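Wide-leg cords are back on the rack at Planholm

Corduroy fans, your season is coming early! Planholm has put its first run of wide-leg cords on sale, and if the line outside the Donine Street shop is anything to go by, plenty of people have been waiting for a pair of pants that is soft, roomy and warm all at once.

The new style is called the Sirko. It sits high on the waist, runs straight over the hip and then opens out from the knee down, so the hem falls over the shoe with just a little break. There are four colors to begin with: tobacco, moss, navy and a lovely faded brick that looks great with a plain white tee. Sizes go from a 26 waist up to 44, and every size comes in a 30 or a 32 inseam. Taller shoppers will be glad to hear that the shop leaves a deep hem inside each leg, so there is cloth to let down.

Melati Pasaribu designed the pants and spent most of last winter wearing test pairs on her bike, on the bus and at her desk. "I grew up in my brother's old cords and I loved the sound they made when I walked," she said. "What I didn't love was how stiff they were. I wanted that same thick rib, but with some give when you sit down."

The cloth is all cotton, woven by the Paracha mill and washed twice before cutting. That takes out nearly all the shrinkage, which is good news for anyone who has ever pulled a favorite pair out of the dryer and found it three inches shorter. The rib is on the wide side and brushes up beautifully – run your hand over the brick color and you will see it shift from rust to almost pink.

Small details are where this pair really shines. The front pockets are cut deep enough for a phone and keys, the back ones close with a flat button, and there are side tabs at the waist so you can skip the belt. Belt loops are there too, for those who like one. Pasaribu fought for both, and we're happy she won.

The price is $75, and hemming is free for the first 60 days after you buy. Planholm made 2,003 pairs for this first run, and more than 32 of them went in the opening hour. Moss looks likely to sell out first. A second run is planned for later in the fall, possibly with a charcoal added to the colors.

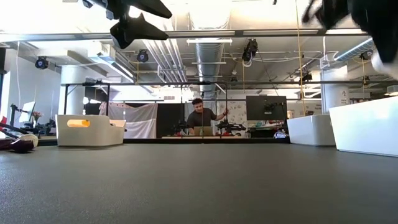
At the laptop, in a dark gray T-shirt.

How to wear them? The shop staff like them with a short boxy jacket or a tucked-in knit, and something with a bit of weight on the feet. A chunky loafer is perfect, and so is a plain canvas sneaker while the days are still warm. If you usually live in slim jeans, try your normal size first and walk around in it for a few minutes – the extra room in the leg feels odd for a moment and then wonderful.

To care for them, turn them inside out, wash cold and hang them up by the waist. Skip the iron and give the rib a quick going-over with a clothes brush once they are dry.

The Sirko is in the shop now and goes on sale online August 23, 2026, at 10 a.m. Online orders can be returned or swapped for another size at the Donine Street counter.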